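电线圈是怎么寄到你家的？

大家好，又是我！上次有小朋友问：网上买的东西，寄出来之前要做什么呀？今天我们就来聊聊打包台，拿电线当主角。

电线又长又软，要是随便一塞，准会缠成一团乱麻。所以工人会先把它绕成圈，像盘起来的小蛇，再裹上透明塑料膜。Jomum仓库里就是这么做的，黄的归黄的，深色的归深色的，分别放进绿色塑料筐，找起来可快啦！

接下来轮到秤出场。为什么要称呢？因为寄东西常常按重量收钱呀。你可以记住：1,000克就是1千克。如果一圈电线重500克，袋子重37克，加在一起是多少？拿笔算算看，答案是537克哦。
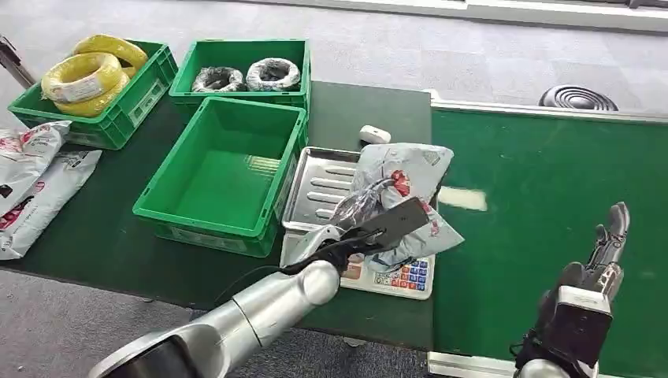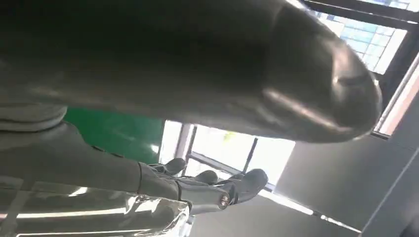

Numellow留言说，她在家用厨房秤试过，先把空碗放上去，按一下“归零”，再倒豆子，屏幕上就只剩豆子的重量了，她倒了50克才停手。

这个办法叫“去皮”，名字很好笑吧？可不是削苹果皮！碗、盘子、盒子都算“皮”，秤把它们的重量先减掉，剩下的才是里面东西的重量。仓库里的秤，很多也有这个本领呢。

称好了，袋子封口，贴上写着地址的单子，包裹就能上路了。下回家里收到快递，先别急着扔袋子，找找单子上有没有写重量，再放到秤上比一比吧！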